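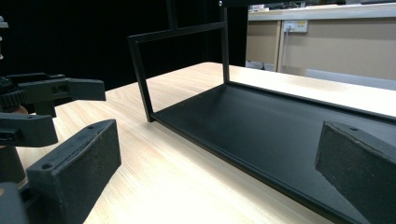 Can a Machine Tidy a Workshop Table Yet?
Project report, second-year course in applied automation
Darlene Sandhu, Hurimstead Technical College

1. Background

My uncle has a small repair shop, and every evening he spends half an hour putting things back on their shelves. I wanted to know if this kind of chore can be given to a machine today. The project ran until March and was supervised in the Kinoshita lab.

2. Method

I chose three chores: lifting a metal stand and turning it, folding a cloth, and sorting screws into trays. The training set had 3000 short recordings made by students with hand-held grippers. After this, the learned program, which we named Cudach, was tested on a two-arm machine. I made 224 test runs and wrote down the result of each one by hand.

3. Results

The stand was the easiest chore when the machine could take it by a thin upright part. When it tried to take the flat base, the fingers often slid over the edge and closed on air. Dull black metal was also difficult under strong light, and I lost many runs before I moved the lamp.

Folding was slow but acceptable. One towel took around 8 minutes, and my uncle laughed when I told him – he needs a few seconds. Sorting screws failed almost completely, so I stopped these tests early and used the time for the stand.

4. Discussion

For a shop like my uncle's, I would not buy such a machine now. It can repeat one movement well if the object stays where it is expected, but an evening in his shop is never the same twice. Grudis, the store where he buys his parts, has fixed places for all goods, and I think the results there could be better. I did not test this.

5. Next steps

The next group should repeat the stand tests with softer light and with at least two other stands. My notes on the failed runs are in the lab folder.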